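The lid problem

Plastic food containers fail at the lid. The tub itself is a simple open shape with thick walls, and it will survive years of dishwashers, freezers and office kitchens. The lid has to bend, seal, release and stack, usually in a thinner section of material, and it is handled far more roughly than the part it covers. In most kitchens the result is a cupboard of sound tubs and a drawer of lids that fit none of them.

Over the summer we emptied such a drawer and sorted it. It held 15 lids, of which nine matched a container in the same kitchen. The others were warped, split at the rim or left over from tubs long since thrown out. We then bought new sets from three ranges, Jitham, Malon and Monti, and used them daily for some weeks to see where the trouble begins.

Three methods of closing account for nearly everything on sale. The push-fit lid relies on the rim being slightly smaller than the mouth of the tub, so that it stretches over a bead and grips. The clip lid adds hinged flaps which pull a soft gasket down on to the edge. The screw lid uses a thread and is mostly found on jars and taller pots.

Push-fit lids are the cheapest and the quickest to use. They are also the most sensitive to heat. Polyethylene and similar soft plastics hold their shape well at room temperature but relax in a hot dishwasher, particularly if the lid is wedged between heavier items. A lid which dries while bent tends to stay bent. The Malon push-fit lids lay flat when new, and after 15 cycles on the lower rack two of them rocked when placed on a worktop. The same lids washed on the upper rack showed no change that we could measure with a steel rule.

Clip lids cope better with heat, and the weak point moves to the hinge. A moulded hinge is a thin strip of the same plastic as the lid, and it whitens before it breaks. Once a white line runs the full width of the flap, the lid should be kept for dry goods. The gasket needs separate attention. It sits in a channel, the channel holds water, and water left there smells within days. On the Jitham lids the gasket lifts out with the handle of a teaspoon. On the Monti it is fixed, and has to be cleaned in place with a narrow brush.

Round lids have an advantage over square ones that is easy to overlook. The pull on a circular rim is even all the way round, with no corners at which a seal can lift. They waste space on a shelf, but they can be put on in any position unless a tab or a catch has to line up with something below. For soups and sauces we would choose round every time.

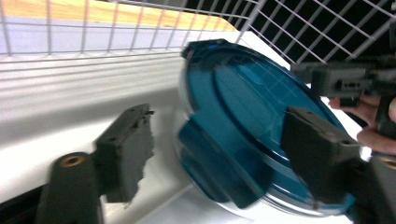
Ridges matter too. A flat disc of thin plastic flexes like a drumskin, and concentric ridges stiffen it with very little extra material. They also collect grease. A lid with deep ridges wants a brush and a drop of washing-up liquid, and it should be left to drain on its edge – laid flat, it will hold a ring of water until the next morning.

Colour is mostly a matter of taste, with one practical use. If each size of tub is given its own colour of lid, matching takes no thought. Clear lids show the contents but look alike in a drawer. Tinted lids hide tomato stains better than clear ones, which turn orange after a single curry.

As for storage, we tried stacking, nesting and filing. Filing won. Lids stood upright in a narrow rack, largest at the back, can be read like records in a crate, and one can be removed without disturbing the rest. The Uvska wire rack we used is 204 mm wide and takes anything up to the lid of a 1000 ml tub. A washing-up rack with one side bent down does the same job.

Tubs nest separately, on the shelf above. Any lid without a tub after a month goes out, and so does any tub without a lid, unless it is wanted for screws or seedlings.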